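Our project for the fall was called Flirnley (don't ask, we drew it out of a hat), and the goal was simple to write down: teach a simulated two-arm robot to do a kitchen chore by driving it ourselves and letting it copy us. We did all the driving from a desk, with 2 hand controllers plugged into the old lab machine we call Rocha.

I went in thinking this would feel like a video game. It kind of does, for the first ten minutes! Then your wrists start to ache and you notice you've been holding your breath every time a finger gets near the bowl. I threw out my first 40 demos because I kept stopping halfway to think, and the policy learned to stop halfway too.

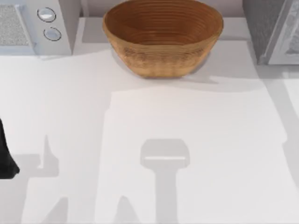 Why not just script the motion? A script works fine while the bowl stays put, but we wanted the robot to cope with a new bowl position every run, and showing it lots of tries was less work for us than writing rules for each one.

We ended up keeping 440 demos out of 800. Most of the ones we cut were mine (sorry, team), usually for jerky starts. Next time I'd add a short countdown before recording kicks in – it's such a small thing and it would have saved us so much trimming.

The training code is in the Ganesow folder and the replay viewer is in Wolen. If you rerun anything, use the trimmed set, and check that the left and right controllers aren't swapped. I lost an entire afternoon to that one.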